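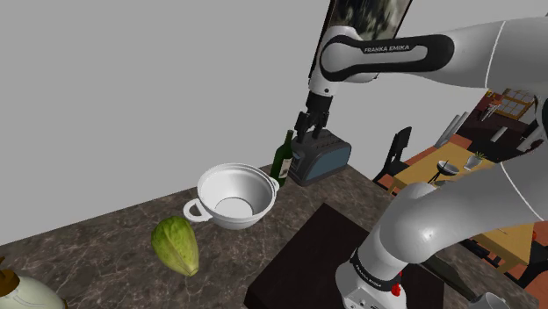 1. Opening (2 min)

Start with the claim on the Bollent leaflet: swap your kitchen habits and halve your power bill. Ask who in the room believes it. Pause.

Say where I stand. I've read plenty of home energy advice and most of it is small change dressed up as savings. Unplugging the toaster is the classic. It draws next to nothing when it's off.

2. The Jendolmont survey

Sent to 500 homes, 100 replies. Who fills in a survey on saving power? People already saving power. Don't rush this part.

Abreu's write-up calls the result "clear." Read the line out, then show the spread – it's all over the place. The survey ran in September, with no heat on and not much cooling either.

Glass recycling gets lumped in as an energy saving too. Maybe so, for the factory. It won't show up on your bill.
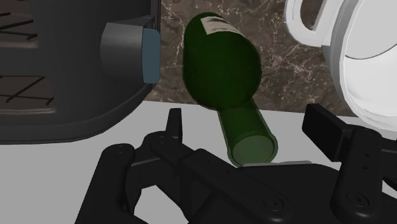
3. What I'd look at instead

Water heater, drafts, the old fridge in the garage. Dull stuff. Halus sells a plug meter and I'd still borrow one before buying.

If asked about smart plugs: they use power too. Ask for the test data, and ask who paid for it.

4. Questions

Leave 3 minutes. Leaflets by the door.

Notes last changed January 2021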